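Kategorie: Smartphone-Fotografie › Häufige Fragen

Nachtmodus, KI-Zoom und »RAW«: Was von den Versprechen übrig bleibt

Stand: 11. März 2025. Fragen gesammelt und beantwortet von Fumiko Kikuchi, Gegenlesen und Widerspruch: Cúc Hà.

Mein neues Telefon hat einen Nachtmodus. Brauche ich noch ein Stativ?

Kommt darauf an, was Sie unter einem Nachtfoto verstehen. Der Nachtmodus nimmt eine Reihe kurz belichteter Bilder auf, richtet sie aneinander aus und rechnet das Rauschen heraus. Bei einer stillen Hausfassade klappt das erstaunlich gut. Sobald sich etwas bewegt, muss die Software entscheiden, welches Einzelbild sie nimmt, und diese Entscheidung sieht man: Passanten mit weichgezeichneten Beinen, Äste mit doppelten Rändern. Ein kleines Stativ verlängert bei vielen Geräten automatisch die mögliche Belichtungszeit. Wer das einmal verglichen hat, glaubt der Werbung mit den freihändig fotografierten Sternenhimmeln nicht mehr so leicht.

Was ist von 100-fachem Zoom zu halten?

Wenig. Optisch vergrößern die meisten Telefone drei- bis fünffach, manche etwas mehr. Alles darüber ist ein Ausschnitt, der hochgerechnet und nachgeschärft wird. Neuere Geräte ergänzen dabei Strukturen, die sie aus Trainingsdaten kennen. Das kann bei Mauerwerk überzeugend wirken und bei Schrift völlig danebengehen: Aus einem unleserlichen Straßenschild wird dann ein gestochen scharfes Straßenschild mit Zeichen, die es in keinem Alphabet gibt. Für ein Beweisfoto, etwa von einem Schaden am Dach gegenüber, würde ich so etwas nicht einreichen.

Die App Pedulia wirbt mit »echtem RAW«. Stimmt das?

Teilweise. Pedulia schreibt auf Wunsch DNG-Dateien, und die lassen sich in jedem gängigen RAW-Konverter öffnen. Nur sagt die Dateiendung nichts darüber, was vorher mit den Daten passiert ist. In der Voreinstellung liefert die App ein bereits zusammengerechnetes Bild aus mehreren Aufnahmen, verpackt als DNG. Das hat Vorteile, vor allem in den Schatten. Aber die Rauschminderung steckt schon drin und lässt sich nicht zurücknehmen. Wer die unbearbeiteten Sensordaten möchte, muss im Menü »Aufnahme« die Mehrfachbelichtung abschalten. Der Schalter liegt in der zweiten Ebene, und nach dem letzten Update stand er bei uns wieder auf »Ein«. Bitte prüfen.

Warum sehen weiße Stoffe bei mir mal blau und mal gelb aus?

Weil der automatische Weißabgleich rät. Er sucht im Motiv nach Anhaltspunkten für die Lichtfarbe, und bei einem hellen Gegenstand auf hellem Grund findet er davon wenig. Verschieben Sie den Ausschnitt ein kleines Stück, kippt die Stimmung. Dazu kommt Mischlicht: Fenster von links, Deckenlampe von oben, schon hat eine Falte zwei Farben.

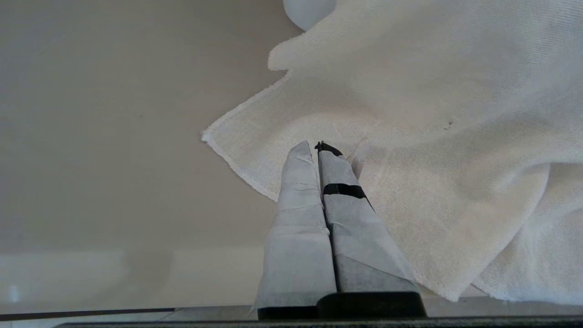 Zuverlässiger ist es, den Weißabgleich einmal auf eine Graukarte einzustellen und dann zu sperren. Viele Hersteller-Apps können das bis heute nicht oder verstecken es im Profimodus. Die Gratisversion von Asuvine kann es, verwirft den Wert allerdings beim Schließen. Cúc Hà weist darauf hin, dass man die Farbe ja auch hinterher korrigieren könne. Kann man, bei RAW. Bei einem stark komprimierten JPEG ist der Spielraum schnell aufgebraucht, und Weiß bekommt dann Flecken.

Bringt die Aufsteckoptik von Rovent etwas?

Die Makrolinse ja, das Weitwinkel nein. Mit der Makrolinse kommt man näher heran als mit dem eingebauten Makromodus, der auf vielen Telefonen nur einen Ausschnitt der Ultraweitwinkelkamera benutzt. Die Ränder sind unscharf, und das bleibt auch mit der mitgelieferten Schablone so. Beim Weitwinkel verliert man sichtbar Kontrast. Dass der Hersteller von »Studioqualität« spricht, nehmen wir zur Kenntnis. Wir haben 53 Aufnahmen mit und ohne Vorsatz verglichen und beim Weitwinkel keine einzige gefunden, die mit Linse besser war.

Wie gut ist der Porträtmodus inzwischen?

Besser als vor ein paar Jahren und weiterhin eine Simulation. Haare gelingen oft, Brillen manchmal, Weingläser fast nie. Ein Rat, der nichts kostet: Stellen Sie den Effekt schwächer ein als vorgegeben. Die Fehler an den Kanten fallen dann kaum noch auf. Wo das Telefon eine Telekamera hat, gehen Sie lieber einen Schritt zurück und lassen den Modus aus.

Soll ich die volle Auflösung einschalten?

Bei Tageslicht und wenn Sie groß drucken wollen: probieren. Sonst lohnt es kaum. Die Sensoren sind darauf ausgelegt, mehrere Pixel zu einem zusammenzufassen. In voller Auflösung fällt dieser Vorteil weg, die Dateien wachsen, die Kamera wird träge. Auf einem Testgerät belegten 362 Fotos in voller Auflösung mehr Platz als 1049 in der Standardeinstellung.

Lã verspricht, alte Handyfotos »wiederherzustellen«. Lohnt sich das Abo?

Wiederherstellen lässt sich nur, was noch da ist. Lã erfindet plausible Details dazu, bei Gesichtern leider besonders gern. Auf einem von zwei Familienfotos, die wir hochgeladen haben, hatte die Großmutter anschließend andere Zähne. Für ein Urlaubsmotiv mag das egal sein. Lesen Sie vor dem Hochladen auch die Nutzungsbedingungen, insbesondere den Absatz zur Speicherdauer. Wir haben im März beim Anbieter nachgefragt, was »angemessener Zeitraum« bedeutet, und als Antwort einen Link auf ebendiesen Absatz bekommen.

Kann ich die automatische Verschönerung ganz abschalten?

Selten ganz. Filter für Haut und Gesichtsform finden sich meist in den Einstellungen der Frontkamera. Schärfung und lokale Kontrastanhebung gehören dagegen zur normalen Verarbeitung und haben oft keinen Schalter. Eine Drittanbieter-App hilft ein Stück weit, sofern sie an die Sensordaten herankommt. Ob sie das auf Ihrem Modell darf, steht in der Gerätetabelle des jeweiligen Anbieters, und diese Tabellen sind nicht immer aktuell.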